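Saltberg Cattery – the litter corner, May 2024

Welcome back to the gallery! The kittens get all the attention on our other pages, so this one is for the humble end of cat keeping, and we love it just as much. Fiifi Akolgo has been tinkering with our litter routine since February, and we've been through nearly 50 bags of litter getting it to a point we're happy with.

Our current favourite is a plain beige granular litter in a simple rectangular tray with rounded corners. Low fuss, easy to rinse, and a slotted scoop gets through it beautifully – give it a little shake over the tray and the clean grains drop back where they belong.

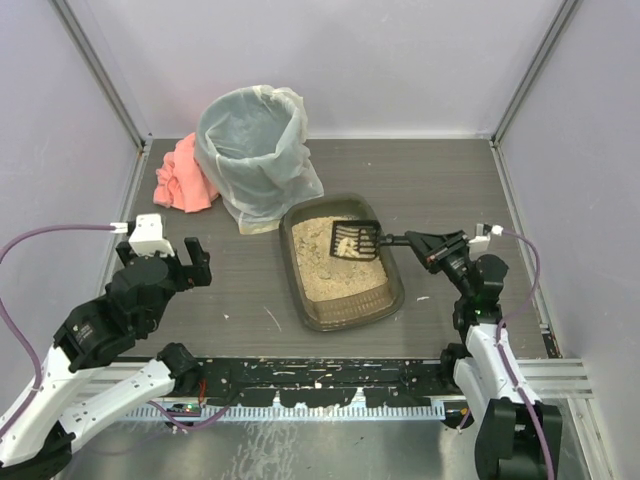
Shabani Mabula swears by keeping a lined bin within arm's reach of the tray, and we're all converts now. The clumps go straight in, the bag gets tied off at night, and a quick sweep of the floor takes care of the crumbs. Scoop morning and evening, top up as you go, and do a full change whenever the colour starts to look tired.

More from the grooming room soon – Pamine has finally discovered the brush, and she adores it!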